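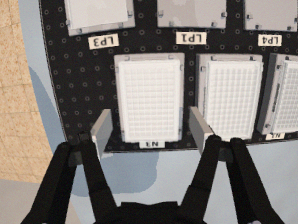 Simulated view of the Vallov deck model: open gripper at the plate in nest N3, with labels LP1, LP3 and LP4 in the back row.

Vasconcelos Publishes Setup and Care Guide for the Vallov Plate-Handling Cell

PRALLDALE, July 2022 – Vasconcelos, which builds and services small automation cells for testing labs, today released a free setup and care guide for its Vallov plate handler, along with a simulated deck model that owners can use to rehearse the work before touching the hardware. The guide runs to 62 pages. The previous one ran to seven, and four of those were warranty.

The new edition draws on 2,453 service tickets logged by the company's repair desk. Readers hoping for exotic failures will be let down. The largest group of tickets concerned plate nests that had been taken off the deck for cleaning and put back one hole over. The perforated board is very forgiving about where a nest may be fastened. The stored positions are less so.

"We sold a machine that can repeat the same move all night, and then we gave it a board full of holes and wished everyone luck," the company said in a statement. "The guide is our attempt to be more helpful than that."

Owners are now asked to follow a set order when a nest has been removed:

Stop the cell and lock out motion before reaching over the deck.
Wipe the board under the nest, including the hole rims.
Seat the nest and check it against the deck map, then tighten the screws by hand.
Check each locating clip for play. Replace a bent clip. Do not straighten it with pliers, however good the pliers.
Open the gripper fully and bring it to the plate at low speed.
Compare the gap on each side of the plate before closing the fingers.
Re-teach the position if the gaps differ, and save it under the name on the label.

The last step gets a page to itself. Labels on the Vallov deck model, such as N3 and LP1, match the position names in the control software, and the guide strongly suggests leaving things that way. The repair desk has met cells whose stored positions included "new one," "new one good" and "DO NOT USE (use this)."

The simulated model lets a technician run the approach, close and lift moves with plates in place, and try a changed layout without risking a full plate of samples. Vasconcelos recommends running every new layout there first. It does not replace the check on the real deck, where screws work themselves out and people lean on things.

A section on the gripper covers cleaning the finger plates, checking the linkage for looseness and setting the opening width. Routine care takes around 40 minutes a month. The company's earlier estimate, issued in January, left out finding the hex key.

The guide was tried out at Hinemgate, a contract testing lab that runs two Vallov cells. Its staff asked for larger type, fewer arrows and a wipe-clean cover. All three requests were granted.

The guide and deck model are available now to registered owners through the Vasconcelos service page. Printed copies can be ordered with any spare parts kit.

About Vasconcelos

Vasconcelos designs, installs and repairs plate-handling equipment from its workshop in Pralldale. Press questions may be sent to the service desk, which also answers the phone.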